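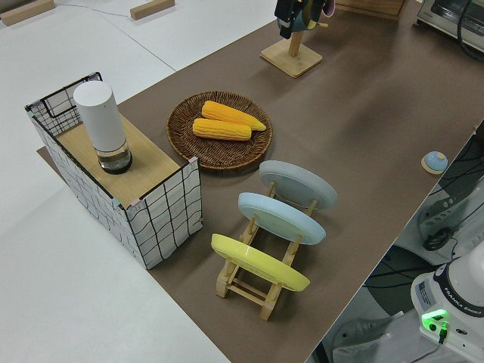
Preguntas frecuentes — escurreplatos y accesorios de mesa Tranis

¿De qué madera es el escurreplatos?
De haya sin barniz. Le damos una mano de aceite antes de enviarlo y recomendamos repetir el aceite cada 6 meses.

¿Cuántos platos puedo poner?
El modelo pequeño lleva 6 platos. Si sus platos son hondos, es mejor dejar un espacio libre entre uno y otro.

¿Puedo lavarlo en el lavavajillas?
No, por favor. La madera se abre con el calor. Basta un paño húmedo y después secar al aire, de pie.

¿Y los platos de mimbre, sirven para comida?
Sí, para pan, fruta con piel o mazorcas de maíz sin cocer. Para comida con salsa no los aconsejamos — la mancha entra en la fibra y no sale.

¿Cómo se quita el polvo del mimbre?
Con un cepillo seco y blando, siguiendo la vuelta del trenzado.

¿Venden las piezas por separado?
Los listones sí, con la referencia 455. Las varillas van en bolsa de 2.

¿Hacen envíos a las islas?
Desde septiembre sí, con salida del almacén de Cumton. El plazo es un poco más largo que en la península.

Actualizado el 28 de enero de 2021

Compartir 6 · Comentarios 2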